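Cordero laundromat to stay open through November, city says

21/04/2022

The last coin laundry on the east side of Cordero is staying put. For now.

Council voted 4 to 3 late Wednesday to extend the lease on the Sidevholm Street building, home to the Prerkance Wash & Dry, after a meeting that ran past 11 and got loud more than once. The extension runs to the end of November. After that it's anybody's guess.

The building belongs to the city. Has since the old bus depot closed. Dremov Properties wants to buy the whole block and put up 86 apartments with shops on the ground floor, and the city has been talking to them since last summer. Under the first plan the laundromat would of been out by the end of May.

That didn't go over well. A petition taped up by the change machine got 276 signatures, and 50 people signed up to speak at the meeting. Not all of them got the chance. The mayor cut public comment off at two hours, to boos.

"I don't have a car," said Vega Vidal, who rents on Sidevholm Street and has two kids in grade school. "The next place is across the river. You try taking three bags of wet clothes on the bus because their dryers are down again."

Most of the older buildings on the east side have no hookups. Landlords have been slow to add them, and a few leases ban portable washers outright. Several speakers brought that up. One read her lease out loud, the whole clause, and got a hand for it.

Dremov sent a lawyer and an architect. The lawyer said the company was "disappointed but patient" and still plans to close on the block this year. The architect showed drawings of a laundry room in the basement of the new building. For tenants only — a detail that came out when a council member asked twice.
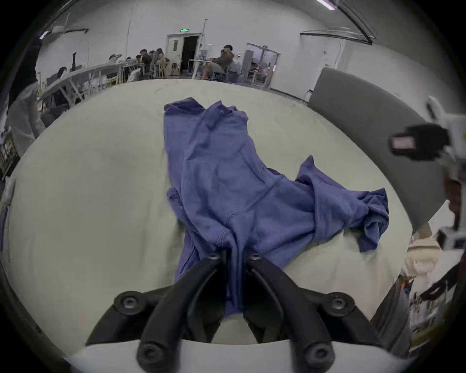 A blue T-shirt on a tabletop. Residents without hookups say laundry day is about to get longer.

The split on council was not the usual one. Two members who normally back new housing voted for the extension, saying six more months won't sink the project. The three no votes said it might. Their argument: interest rates are moving, the builder could walk, and the east side has been waiting on new apartments for years.

Staff had recommended against the extension too. A memo in the meeting packet says the roof needs work and the boiler is past its expected life, and that the rent the laundromat pays doesn't cover either one. The memo does not say what repairs would cost. Asked for a number, the city manager said she would get back to council.

The owners of the Prerkance did not speak. Reached by phone Thursday morning they said they were glad for the time and had customers waiting, and hung up. The laundromat opened at six as usual. A sign on the door says prices stay the same until further notice.

Also in the motion, and easy to miss: the city has to look for another spot on the east side that could take washers and dryers. The old pharmacy on the corner came up. So did the back half of the rec center, which has the plumbing but not much parking. Staff are supposed to report back before the summer recess.

Vidal said she'll beleive it when she sees it. She has been to three of these meetings now, she said, and the agenda item was bumped at the first two. She left Wednesday before the vote to pay the sitter and heard the result by text.

Dremov's application for the block still goes to the planning board next month. That hearing is public and will cover height, parking and the alley behind Sidevholm Street. The lease isn't on the agenda, though the chair said he expects people to raise it anyway.

Written comments can be dropped at the clerk's office at City Hall or mailed in. The clerk asks that people put the street name on the first page, sign it, and not staple anything to the form.

In other business, council put off a vote on the leaf pickup contract and approved new lights for the ball field. Both passed over without discussion.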